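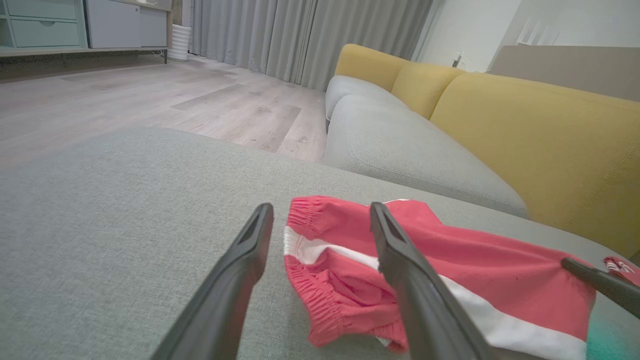 Plamero Swap Room Opens Its Doors Again, With More Room for the Little Ones

If you have ever stood in a hallway at seven in the morning with a child who has grown out of every pair of pants in the drawer overnight, you will understand why so many families on the east side were pleased to hear that the Plamero clothing swap is coming back this Friday, and in a bigger space than before.

The swap, which had been squeezed into the back of the old Jindby shoe store on Arsenault Street, has moved two doors down into what used to be a carpet showroom. There are proper windows, a ramp at the front and a corner with soft seats where parents can sit and feed a baby while somebody else looks through the racks. Doors open at 3 in the afternoon and close when the last person has gone home happy, or at eight, whichever comes first.

Mansa Korletey started the swap after her twins went through three sizes in a single year. She remembers filling bag after bag with clothes that had barely been worn, and feeling bad about every one of them. A neighbor took the first bag, that neighbor's sister took the second, and before long there was a line of people in her kitchen drinking her coffee and holding little sweaters up to the light.

"I ran out of cups before I ran out of clothes," she said with a laugh. "That was when I knew we needed a room."

The way it works is simple and has stayed the same from the start. You bring what your family no longer wears, clean and with the buttons on, and you take home what you can use. There are no tickets and no points, and you don't have to bring anything at all if this is a lean month for you. Grown-up clothes are welcome too, although the children's racks are always the busiest (and the first to look as if a strong wind has come through).

Last season 3000 pieces of clothing changed hands, from newborn socks to a wedding suit that has now been to two weddings. Summer things are wanted most of all just now - shorts, swimwear, light shirts, sun hats and sandals in any size. Elastic waists are a great favorite with parents of toddlers, and sports shorts for school-age kids tend to be gone within the first hour. Winter coats can be left at the desk, where they will be labeled and put away until the weather turns.

The move did not come cheap. Rent for the old showroom is being covered for the first 24 weeks by Vosero, the family-owned laundry on the corner, which has also offered to wash anything that arrives a bit dusty from the attic. After that, the swap will lean on a small bake sale and on the 200 households that have signed up to give a little each month.

Benedicta Tetteh will be running a mending table by the window, as she did all through the spring. Bring her a loose hem, a tired waistband or a missing snap and she will either fix it on the spot or sit you down and show you how, with a good deal of chat along the way. She has plenty of thread but would love more wide elastic, and zippers of any length, if you happen to have some in a drawer.

Parking is free behind the building, and the number of the Plamero swap desk is posted on the front door for anyone who needs a pickup. Strollers can come right inside, and there will be lemonade. Please leave shoes tied together in pairs, as last season ended with a whole box of lefts.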